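The Ferry to Stumia

The ferry to Stumia left at 3 and Thandeka Cele was on it with her father's coat in a shopping bag. The lining had gone at both cuffs. She had meant to get it mended in August, then her father died and the coat stayed on its hook.

She sat inside by the heater. A man across the aisle was eating a boiled egg and reading the safety notice. It was a 24 minute crossing in good weather and this was not good weather.

Du Plessis had the shop at the top of the ramp. He had done her father's clothes for years, and his wedding suit before that. She put the coat on the counter and he turned back one sleeve.

"Drustgate wool," he said. "They closed the mill."

"Can you fix it?"

"The lining, yes. The colour won't match."

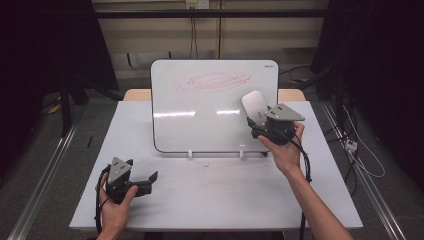
She told him she didn't mind about the colour. He went through the pockets, as he did with everyone's, and laid what he found beside the till. There was a ferry ticket, a peppermint, and a piece of paper folded small. He pushed them across to her and went to find his pins.

The paper had her name on it and under that, in her father's square writing, eggs, lamp oil, ring T. about the roof. She tried to remember whether he had rung about the roof. She thought he had. She thought she had been making dinner and told him she'd call back.

"Fifteenth of next month," said Du Plessis. "Is it for you to wear?"

She hadn't decided that. She held her arms out from her sides and looked at them.

"You'd want the sleeves up," he said.

"All right. Take them up."

He wrote it on the docket and tore off her half. She ate the peppermint on the way down the ramp. The ferry was already in, with its lights on.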